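6.4 When the robot stops partway through a heated task

Most of the trouble people have with the Saklow bench set-up is the gentle sort. A hand misses a cup, the cup falls over, you stand it up and try again. A stop during a heated task is different, and we'd ask you to read this section right through before you run the toaster routine for the first time, even if you've been using the robot for months on the folding and sorting routines and feel quite at home with it.

The fault shows up on the Droteo panel as code 258, "Hand hold — task not finished". It means both arms have stopped where they are because the controller lost track of one of the hands for longer than it likes to. The arms keep their position and the motors stay on. What catches people out is that the toaster knows nothing about any of this. It's an ordinary kitchen toaster plugged into an ordinary outlet, and it will go on heating whether the robot is paying attention or not.

CAUTION: A code 258 stop does not switch off the toaster. Treat the toaster as live and hot until you have cut the power to it yourself and let it cool.

The first report of this came to us in August from Violeta Rivadeneira, who was running the toaster routine with no bread, as you do when you're teaching the approach moves. The arms held, she went to the panel to read the code, and she was partway through looking it up in the old edition of this guide when she noticed the smell of warm dust. No harm done, thank goodness, but the old edition told her to clear the code first and see to the appliance afterwards, and that was the wrong way round. The steps below replace it. If you have a printed copy with the old page 61 in it, please pull that page out and put it in the recycling.

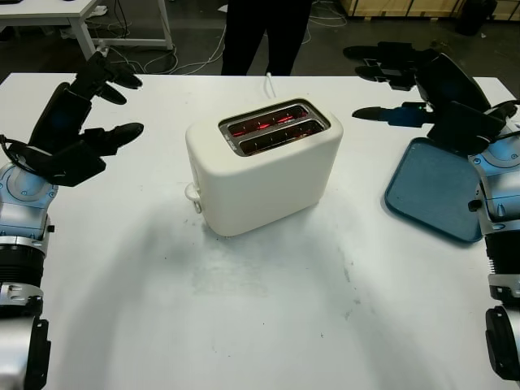 Figure 11. Toaster switched on with both slots empty, a robot hand on either side.

Before you do anything else

Stay outside the marked reach of the arms. A held arm looks perfectly calm, and it's tempting to lean in between the hands and pop the lever up yourself. Please don't. If the controller finds the missing hand again while you're in there, it may try to pick up the routine where it left off.

Don't go by the lights on the hands, either. A green indicator tells you only that the hand has power and is talking to its own wrist. It says nothing about whether the other hand is all right, and nothing at all about the toaster.

Making the bench safe

1. Switch off the toaster at the outlet switch on the operator's side. If your bench has been wired through a Privent power strip, use the red rocker on the strip. Never reach past an arm to get at the plug.

2. Look at the slots from where you're standing. The glow should fade within a short while. If it doesn't, you've switched off the wrong outlet, so go back to step 1.

3. Press the stop button on the Droteo panel and wait for the panel to read "Arms safe". The arms may sag a little as they settle. This is normal, and they'll stay clear of the bench top.

4. If a hand has sagged onto or against the toaster, leave it be and skip to "If a hand has touched the toaster" further on.

5. Leave everything alone until the toaster has cooled. Have a cup of tea. The rim around the slots holds its heat a good deal longer than the outer body does, so a body that feels cool isn't proof of anything.

6. Unplug the toaster and lift it off the bench, cord and all.

Clearing the code

7. Check the hand cables at both wrists. The cable has to have enough slack to loop freely when the wrist turns, but it shouldn't be able to snag on the forearm joint. A snagged or half-seated cable is behind nearly every 258 we've been sent.

8. Push each cable connector home until it clicks, then give it a gentle tug.

9. On the panel, choose Service, then Hand check, and let both hands open and close. If one lags behind the other, stop there and ring us.

10. Choose Clear code. Don't choose Resume. Resume takes the arms back to the middle of the routine, and the toaster is no longer where the robot expects it.

11. Send both arms home, put the toaster back, and start the routine again from the beginning.

NOTE: The panel log keeps the last 1,000 events and then writes over the oldest. If you'd like us to look into a stop, save the log before you start running again — it fills faster than you'd think.

If a hand has touched the toaster

The finger pads are Texier soft pads and they don't care for heat. Once the toaster is off and cool, and the panel reads "Arms safe", ease the hand away by the forearm, never by the fingers. Look for shiny patches, stickiness or a pad that has pulled away from its edge. A marked pad should be replaced even if it still seems to grip well, as it can let go without warning later on. Wipe the toaster as well, so that any residue isn't cooked on next time.

When to call

Please get in touch if you see code 258 twice in one session, if it comes back after you've reseated the cables, or if the toaster stayed hot after you switched off the outlet. Ask for Jolene Treloar on the support desk. She rewrote these steps and would sooner hear about a small stop than a big one, so don't feel you're bothering her. Have your saved log handy, along with the name of the routine and which arm was moving when it stopped, if you happened to notice.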